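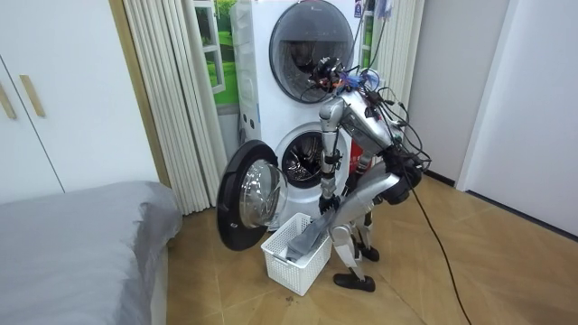
照看一台洗衣房机器人

早上七点四十五分，Zdeňka Vlček到样板间，先不开机器，先看地。银色机器人背后拖着一根黑色长线，从腰背落下来，斜着铺过整片瓷砖。她沿着线走一遍，用手捋直打卷的地方，再把线放回墙边的线夹里。机器人干活时会从衣柜那头走到洗衣机前，来回一趟，线就会自己扭上半圈。一天下来不理，第二天早上它走到床脚就会被拽住。

样板间是Hunatora公司租来的一间公寓卧室，有床，有衣柜，洗衣机和上面那台机器叠在一起，两边挂着米色折叠帘。公司在这里测试家务机器人，项目叫Imov，目前只做洗衣这一件事：开门、取衣、放进筐里。Vlček是现场维护技师，项目组里另外几个人写程序，硬件归她。

弯腰

下层滚筒的开口低，机器人要屈膝、前倾，把头和上身探到洗衣机跟前，两只手才够得到。人做这个动作很随便，机器做起来，负担大半落在腰和膝盖上。

Vlček的维护表第一栏就是腰部关节的温度。连续取衣35次之后，她让机器站直，停下来，读数，记下来，再等它降温。早先没有这一栏，程序组想一口气多跑几轮，结果腰部驱动器过热保护，机器弯着腰定在滚筒前，既不能往前也不能往后。两个人从两侧托住，才把它慢慢扶起来。

“它停在那个姿势的时候，重心全靠脚踝撑着，”Vlček说，“你不能直接断电。断了电它会往门上倒。”

现在样板间门口贴着一张停机顺序：先托住上身，再退手，再伸膝，最后断电。托举点在肋部两侧的金属壳上，抓手臂不行，抓头更不行。

膝关节的问题是另一种。屈膝角度每次都差不多，磨损就集中在一小段行程上。她每两周让机器空着手做一套全行程的蹲起，让润滑脂重新铺开，然后用手扳动小腿，感觉有没有间隙。间隙可以用仪器量，她也量，不过手感通常先发现。

头上的线

机器人的头部是整台机器最乱的地方。黑色的小相机模块、接插件、蓝色和其他颜色的细线挤在一起，有几根从头顶支出来。外壳的设计图早就有了，一直没装，原因是几乎每周都要换一个相机的位置。

滚筒内壁是不锈钢，反光厉害，深色衣物贴在里面，从某些角度看过去只是一块暗处。玻璃门也反光。相机装高了，视线被洗衣机门洞的上沿挡住；装低了，机器一弯腰，镜头就朝着地砖。Vlček试过的支架放满了一个抽屉，大部分是三维打印的，有的用了一天就换下来。

每次挪动相机都要重新标定。她用的是一块印着方格的硬板，夹在手指间，让机器人举着板在不同高度停住，软件自己算相机和手的相对位置。全套做完要15分钟，中间不能有人碰到头部的线。标定结束后她再让机器人去指滚筒下沿的几个点，指尖偏差超过规定值，就从头来一遍。

接插件松动是最常见的故障。机器低头抬头，线跟着弯折，插头一点点退出来。故障的样子很难看出是线的事：画面正常，偶尔丢几帧，手伸出去慢半拍。Vlček现在给每个插头都画了一道白漆线，跨在公头和母头上。漆线错开了，就是插头动过。早上看一遍头部，只看漆线。

手指和布

黑色的多指手是由Baláž供货的，一家做康复器械出身的小厂，后来转做机器人手。手指用拉索传动，拉索会伸长，伸长之后手指合不紧，厚毛巾还抓得住，薄衬衫就会从指缝里滑走。

调拉索是细活。手背的盖板拆下来，里面每根索有一个张紧螺钉，拧四分之一圈，合一次手，看指尖有没有同时碰到。拧得太紧，手指张不开，伸进滚筒时会勾到衣服边。Vlček的做法是在两个指尖之间夹一条纸带，合手后抽纸，抽得出来但有阻力，算合格。供应商的手册上写的是拉力值，她说两种办法得出的结果一样，纸带快。

更麻烦的是纤维。毛巾和棉布掉毛，毛絮钻进指节，和润滑脂混在一起，成了一种灰色的泥。厂家给的清洁周期是抓取500次，在实验室里抓塑料块大概够用，抓衣服就不行。第一个月过后她把周期减了一大半，工具是牙刷、镊子和一小瓶清洗剂。指尖的橡胶套也得换，沾了洗衣液残留的套子摸上去发滑，水冲不干净，要用酒精擦，擦几次之后橡胶变硬，只好换新的。

湿衣服单独算一类。滚筒里刚脱完水的裤子缠成一团，机器人抓住一处往外拉，拉出来的可能是三件。手腕上的力传感器在拉力超过40牛时会让手停住，松开一点，换个地方再抓。湿布滴下来的水会顺着手腕往里走，手腕处有一圈密封，密封圈每月更换一次，旧圈剪断再扔，防止有人拿错。

筐的位置

白色网格洗衣筐放在打开的门下面、机器人两脚之前。筐本身不在维护清单里，但Vlček对它的意见不比对机器人少。筐轻，衣服下摆拖过筐沿时会把筐带歪，歪了以后下一件衣服就落在地上。程序组的意思是让机器人自己看筐、自己挪手。她的意思是先在筐底粘四块防滑垫。防滑垫粘上以后，掉在地上的衣服少了很多，看筐的功能后来也做出来了，两样都留着。

洗衣机也有要照顾的地方。门铰链被机器人推过太多次，有一阵子门开到底会自己回弹，碰到手背。她把铰链螺丝重新拧过，又在测试前加了一个动作：人手开门，松开，等五秒，门不动才算过。机器人自己开门的那部分测试另排在下午。

收工

傍晚的流程比早上长。机器人站直，走回墙边，扣上吊带，吊带吃上力之后再断电。背后成束的黑线绕了几个弧，Vlček从肩膀往下摸，找有没有发硬或者压扁的地方。线皮在转弯处最容易裂，裂口起初很小，手指比眼睛好用。

记录写在一个叫Skirero的工单系统里，是公司自己的人做的，界面很简陋，一行一件事：哪个插头，哪根拉索，换了什么，换之前跑了多少次。她坚持把没有查出原因的毛病也写进去，原因一栏留空。有一条写的是右手在取第一件衣服前抖了一下，之后整天没有再抖。过了三周，同样的抖动又出现，她翻到那条记录，发现两次都在更换腕部密封圈的第二天。新圈偏紧，要转一阵才顺。现在换完密封圈，她会让手腕空转几分钟再开始测试。

备件柜在走廊里，最上层是相机和短线，中间是手指套和拉索，底层放膝关节的整套驱动器，只有一套。供货期长，那一套她不太愿意动。左膝最近一次测间隙，比上个月大了一点，还在允许范围内。五月要做一轮长时间测试，她打算在那之前把左膝拆开看看，该换就换，然后马上再订一套。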